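**Laxdal Manipulation Club** is a student robotics club that works on teaching machines to handle household objects. It is best known for the Besside Project, a collection of short recorded tasks made by club members with hand-held grippers.

## History

The club grew out of an evening class in automation and held its first meeting on 7 Mar 2019. Early members built wheeled robots for a regional contest called the Gimetetti, in which teams had 3 minutes to clear a table. The club placed last in its first year and turned to gripping problems soon afterward.

## Besside Project

Members record everyday tasks such as standing up fallen cups, sorting cans and folding cloth. Most recording is done at home, on ordinary furniture, and the objects are whatever the household owns. Each task is repeated from different starting positions. The first release held 3000 recordings made by 18 students. A second release dropped tasks that involved glass or liquids.

Recordings are checked by another member before they are accepted. Common grounds for rejection are a blocked view and a grip that slips before the object is lifted.

## Competition

The Gimetetti added a tabletop class under the name Vomova, using rules the club helped draft. Cups and cans may start upright or on their sides, and teams may not fasten the tablecloth.
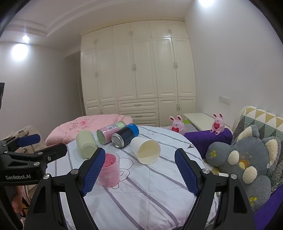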